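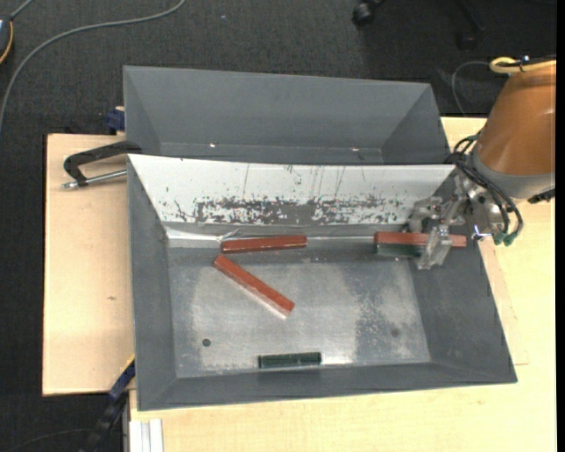
4.2 Sorting block stock into metal bins

Sademar play blocks are returned from classrooms in mixed lots and must be sorted by color before they are packed for storage. Sorting is done from one open metal bin into a second, with both bins placed close together on the bench. Bins with sloping walls are preferred, as blocks lying on the floor of the bin remain within reach from the rim. A working lot may be as small as a few red and dark green blocks. Scuffing of the bin floor and worn patches on the walls, like the speckled area on the far wall of the front bin, do not affect use. Raised metal or sharp edges do, and a bin with either must be withdrawn.

Before you start

Each bin holds up to 6 kg of blocks. The bench must be level and rated for the combined weight of both bins. Allow 60 cm of clear floor on the side from which blocks are taken. If the bench top is made of separate sections, check that they sit at the same height. A bin standing across an uneven joint will rock when its contents are moved.

Procedure

1. Wipe both bins with a dry cloth. Remove grit from the corners.

2. Place the source bin at the front of the bench and the receiving bin directly behind it.

3. Press down on each corner of the source bin. If it rocks, move it or level the bench sections.

4. Transfer the lot into the source bin by hand. Do not tip blocks in from a height. Corners chip on bare metal.

5. Spread the blocks in a single layer. Separate any that lie across one another.

6. Take out all blocks of the first color and lay them in the receiving bin with their long sides parallel.

7. Inspect each block as it is moved. Set aside any with splits, flaking color or crushed ends.

8. Pack the first color into a Praldale carton and close the lid before starting the next color.

9. Repeat steps 6 to 8 until the source bin is empty.

10. Write the color and lot number on the carton label. Enter both in the stock sheet.

CAUTION: Keep fingers clear of the rim when sliding one bin against the other.

CAUTION: Do not lift a loaded bin by one wall.

NOTE: Red blocks from older lots vary in shade from brownish red to orange red. All are recorded as red. Do not open a separate carton for each shade.

NOTE: Dark green blocks can be overlooked beneath other blocks against a gray floor. Check under the last layer before recording a bin as empty.

Carton quantities

The standard carton takes 17 blocks laid flat. Part cartons are marked P after the lot number and filled first at the next sort, which at Lostthorpe is on Monday. The shelf limit is 3000 blocks per bay. Questions on damaged stock go to Ankica Kolev. Requests for replacement bins go to Eleni Milošević.

For cleaning of stained blocks, see section 4.3.

Last updated: November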